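Category: Reviews / Equipment and Automation

Open Day Review: The Broltero Two-Arm Simulation Bench

The Brelside technical centre, which has occupied the same brick premises since 1966, opened its automation floor to member organisations on 22/09/2022. Our reviewers attended on behalf of the equipment panel and were given access to the Broltero bench, a simulated two-arm workstation offered to colleges by annual licence.

The session ran for roughly 24 minutes. Objects were kept deliberately plain, among them a pink cup set upright on a brown table, and visitors could follow the work from a viewpoint above the open gripper.

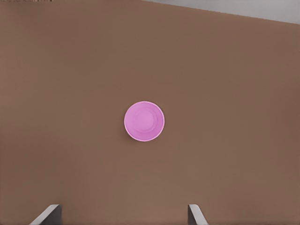 Equipment Review, Vol. 9, No. 2

The panel considers this overhead view the most useful feature for teaching. Colour separation is strong, and a learner can judge the distance between fingertips and object without assistance. Shadows are faint, however, and give little help in judging height.

The wider view, which takes in both white arms and their bases along the far side of the table, is better suited to a lecture theatre. Here the right arm has the apple in its gripper while the left stands open.

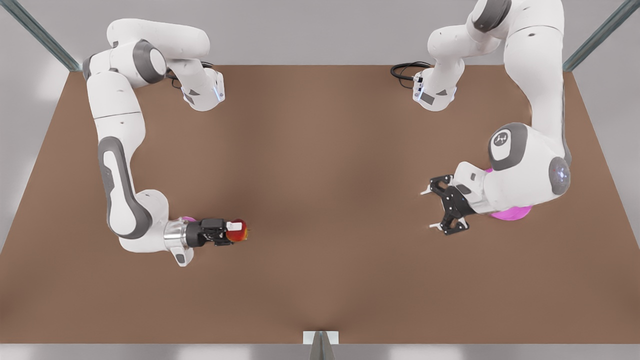 Page last modified: 22/09/2022

Controls are sensibly laid out, although the menus for switching between arms require more steps than they should. The printed guide supplied by Pudach is clear – the installation chapter especially – but omits any glossary.
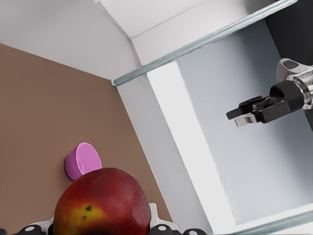 Broltero's shelf module is licensed separately, and the panel examined it with some care. Its tilted close view is demanding for beginners. The rendering rewards attention all the same: the two small brown blemishes on the red fruit are distinct, and the glass shelf edges carry a pale aqua tint. The panel recommends the bench for second-year programmes, with the shelf module as an optional purchase.

Related reviews
Chareonsuk Conveyor Trainer
Pudach Sensor Kit for Colleges
Brelside Open Day: Programme Notes

Contact the equipment panel | © Equipment Review | Back to top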